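Search this site Search Go
Print this page
E-mail this page

Serneo Extends Take-Back Service to Small Network Devices and Plug-In Power Adapters

Sorting and packing rules for returned home equipment take effect in April

NORNEVIA – Serneo, which handles returned household electronics for internet providers and landlords, will begin accepting small network devices and their power adapters under a single return process in April. The service will operate from the company's Lawal site and will cover equipment handed in by tenants, small offices and provider service desks.

Until now, devices and adapters have been received as separate streams. Adapters that arrived without a matching device were set aside and, in most cases, sent to materials recovery. Under the new process, each device and adapter is matched by rated voltage, current and connector type before any decision on reuse is made.

"The adapter is the part that goes missing," said Gisela Saavedra, head of returns processing at Serneo. "A working unit with no supply has to be held until a suitable one is found. Matching at intake shortens the hold and takes up less shelf space."

Intake takes place in two stages. In the first, items are taken out of their packaging and laid out singly. Housings are checked for cracks, dirt and surface marks, and adapters for bent prongs, split cable jackets and damage at the point where the cable enters the body. Light soiling and scuffs do not exclude a device from reuse. Cracked housings and exposed conductors do. 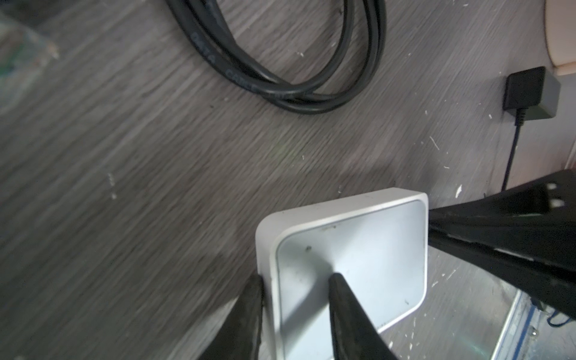
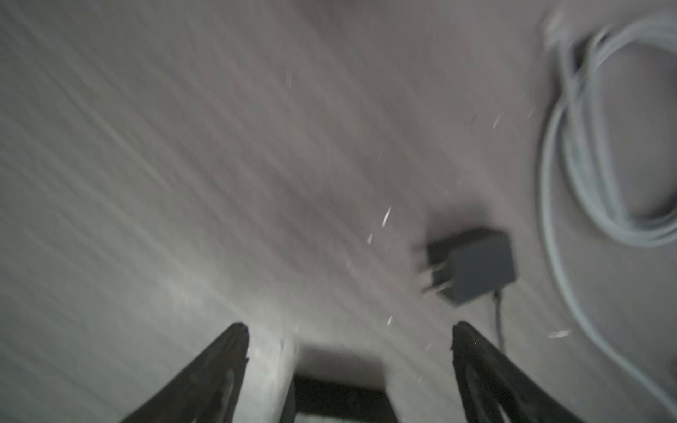

A white square device with rounded corners (first picture) and a black plug-in power adapter with a thin gray cable (second picture).

In the second stage, adapters are tested under load and devices are powered from a bench supply. Devices that start normally are reset to factory settings and wiped with a dry antistatic cloth. No liquid cleaner is used on housings with open vents. Items that fail either stage are separated into plastics, circuit boards and cable, and transferred to a licensed recovery firm.

A trial of the process was carried out with tenants of the Grultlow housing estate. Residents returned 114 items over the trial period, of which 75 were passed for reuse. Failed adapters made up the largest group of rejected items, with cable damage near the plug body the most common fault recorded.

Serneo has issued the following packing instructions for senders:

Unplug the adapter from the wall and from the device before packing.
Coil the cable loosely and secure it with a paper band. Do not wrap it tightly around the adapter body.
Place the adapter beside the device, with the prongs facing away from the housing.
Remove memory cards and SIM cards. These cannot be returned once received.
Do not use adhesive tape on the device. Residue adds to cleaning time.

Cartons must not exceed 9 kilograms. Senders with larger quantities may book a pallet collection. Adapters may be sent without a device and will be held for matching. Battery packs and devices with built-in batteries are not covered by the service and must be declared separately.

"Most of the damage we log at intake is done in the box," Saavedra said. "Prongs press into the housing and cables are bent hard at the strain relief. Both are easy to avoid."

Return labels and a list of accepted equipment will be available from the Serneo service desk at Lawal. Senders already registered for device returns do not need to register again.

Media contact: Gisela Saavedra, Serneo, Returns Processing, Lawal

Print this page
E-mail this page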